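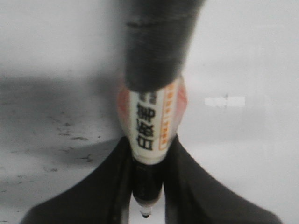
When does the album Zurkmont come out?
It comes out in October, on vinyl and as a download. The download arrives at midnight in your own time zone. The vinyl is sent from our post office in the same week, so please allow some more days if you live outside Europe.

Who plays on it?
Mareike Vogler plays piano and harmonium and wrote all the pieces. Consuelo Espinoza plays cello. Bevan Kingi plays double bass on the second side only, as he came to the sessions later than the others. Flor Montoya sings on the last piece, "Kratochvíl", but without words. Delwyn Tawhiri recorded and mixed everything.

Is this the same trio that made Prinik?
Almost. Prinik was Mareike, Consuelo and a drummer who has now moved to another country. There are no drums on Zurkmont. Some listeners asked if this was a decision about style. It was at first only a practical matter, but after a few rehearsals the three players liked how much space there was, and they stayed with it.

What does the title mean?
Zurkmont is the name of the hill behind the house where Mareike lived as a child. You will not find it on most maps, the family next door used the name and hers took it from them. The pieces are not about the hill exactly. She says that she wrote most of them while walking, and that this is the walk she knows best.

How many copies of the vinyl are there?
We press 318 copies. Of these, 218 are for sale on this site and the rest go to the shops and to the musicians. For Prinik we ordered 1,000 and we still have boxes of it under the stairs, so this time we are more careful.

Will you press more if it sells out?
We would like to, but we can not promise it. If you write to us that you missed it, we put your address on a list, and when the list is long enough we ask the pressing plant for a price.

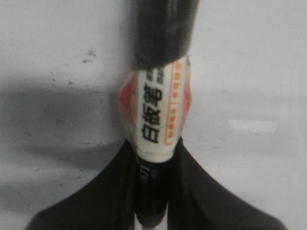 The list is only for this purpose and you will not get other mail from us. If you are already on the list from Prinik, please write again, as we did not keep the old addresses.

Is there a CD?
No, not this time. The running order was made for two sides, with a real pause in the middle, and Mareike did not want to lose this. If you have no record player, the download has both sides as two long tracks and also every piece alone.

Do I get the download with the vinyl?
Yes. There is a card with a code inside the sleeve. The code works 2 times, so you can use it on a second computer or give it to a friend. If it does not work, send us the code and we will send a new one.

Can I hear something before I buy?
"Zullis", the first piece of side one, can be heard in full on the album page. We will add one more piece in the weeks before the release - probably the long one with cello and harmonium, but Delwyn is still not happy with the ending.

Why is the vinyl so quiet compared to my other records?
It was mastered quietly on purpose. The piano goes from very soft to quite loud, and if everything is made loud the soft parts lose their air. Please turn the volume up a little. You will also hear the pedals and sometimes a chair. These are not faults of your copy.

Will there be concerts?
A few small ones, in autumn and winter. The harmonium is heavy and does not like cold vans, so we choose places which are near. Dates are put on the concert page when they are agreed with the hall, and not before.

Can I get the sheet music?
For "Zullis" and "Kratochvíl", yes, as a file. The other pieces were partly improvised and exist only as short notes in Mareike's notebook. Consuelo has started to write out the cello parts, but this goes slowly.

My record arrived damaged. What should I do?
Send us a photo of the sleeve and of the package within two weeks. You do not need to send the record back.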